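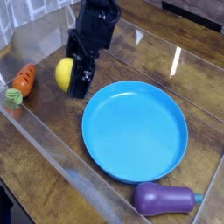

Uliana Kushnir: mas comidinha de brinquedo não vira bagunça em dois dias? aqui em casa a cenoura mora embaixo do sofá e o prato sumiu faz tempo

Uliana, vira sim!! Vira em duas horas, se deixar. Mas como muita gente me perguntou a mesma coisa por mensagem, vou fazer o fio que prometi em maio e nunca fiz. Comidinha de brinquedo: o que ficou, o que saiu, como a gente guarda. Puxem a cadeira 🧵

Contexto rápido: eu tinha um baú. Um baú enorme, com tampa, herdado de uma prima, e dentro dele 111 peças de comida de mentira (contei no dia da faxina, sentada no chão, com um café do lado). Pizza em fatias, sushi, três tipos de pão, um frango assado que assustava as visitas.

E sabe com quantas a criançada brincava? Umas poucas, sempre as mesmas. O resto era só aquilo que se joga pra fora do baú até achar a cenoura.

Aí fui separando. Primeiro saiu tudo que estava rachado ou mastigado, depois o que tinha parte perdida (meia melancia com velcro e sem a outra metade, pra quê?). Foram 66 peças embora numa tarde só. As inteiras eu lavei e doei, as outras foram pro lixo mesmo, sem dó.

Depois fui mais devagar, uma gaveta por semana, e hoje a regra da casa é esta: até 10 peças à vista de cada vez. As outras ficam numa caixa no alto do armário e a gente troca quando alguém começa a reclamar.

O trio que nunca sai do rodízio é cenoura, berinjela e limão. Não me perguntem por que a berinjela faz tanto sucesso, de verdade ninguém come aqui rsrs. Mas a de brinquedo vai pra sopa, vai pro bolo, já foi telefone, já dormiu na cama com cobertinha.

O prato é outra história. Eu achava que precisava do joguinho completo, com xícara, pires, talher, bule... e o que resolveu foi UM prato grande, azul, de borda alta. Borda alta faz diferença, gente! A peça redonda rola e para ali, não vai passear debaixo da geladeira.

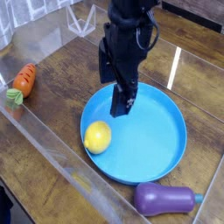

limão servido, cenoura e berinjela na fila 🍋🥕🍆

Brincadeira que mais rende com tão pouca coisa: restaurante. Um pede, o outro serve. "Quero um limão, por favor." Vai o limão pro prato. "Agora com cenoura." Vai a cenoura. Parece bobo, mas dura a tarde inteira, e no meio disso a pessoinha de três anos aprendeu a dizer berinjela sem engolir uma sílaba.

Variação pros maiores: o cliente chato. Devolve o prato, reclama que o limão está azedo, pede a conta e sai sem pagar. Aqui fazem fila pra ser o cliente chato (eu também faço).

O Myroslav Stasiv perguntou lá em cima se é melhor plástico, tecido ou madeira. Olha, Myroslav, eu misturo. Plástico eu lavo na pia com detergente neutro e deixo escorrer no pano. Tecido e feltro eu só passo um paninho úmido, porque já estraguei um alface de feltro na máquina e saiu de lá uma meia verde.

E cuidado com folha de cenoura, viu? É sempre a primeira parte a soltar. Se a criança é de puxar (a minha é!), dá uma puxada firme você antes e vê se aguenta. Soltou, costura de novo ou tira de circulação, ainda mais com bebê engatinhando por perto.

Marcas: não tenho parceria com ninguém, juro. Já comprei um kit da Patodik que veio lindo e um da Koval que chegou com a caixa toda amassada, mas as peças inteiras. O resto é de bazar, de feira de troca, de tia que passa adiante. Bazar é o melhor lugar, sempre tem um saquinho de legumes perdido no fundo da cesta.

Sobre guardar: tentei saco de pano (vira o baú de novo, só que mole), tentei gaveta, tentei aqueles potes com etiqueta bonitinha que ninguém lê. O que funciona aqui é deixar a comida no próprio prato. Acabou de brincar, empilha os legumes no prato azul e o prato vai pra prateleira de baixo. Uma viagem só.

Uliana, pro teu caso do sofá: enrola uma toalha velha e enfia no vão de baixo, bem apertadinha. Feio? Um pouco. Mas a cenoura bate ali e volta. E procura teu prato atrás da máquina de lavar, que foi onde o meu primeiro apareceu, junto com duas colheres de verdade e um pé de chinelo.

Ah, e antes que perguntem: o frango assado foi doado, sim. A criança que levou saiu abraçada com ele.

Amanhã de manhã respondo o resto, que agora chegou cliente aqui no restaurante e ela quer sopa de berinjela sem berinjela.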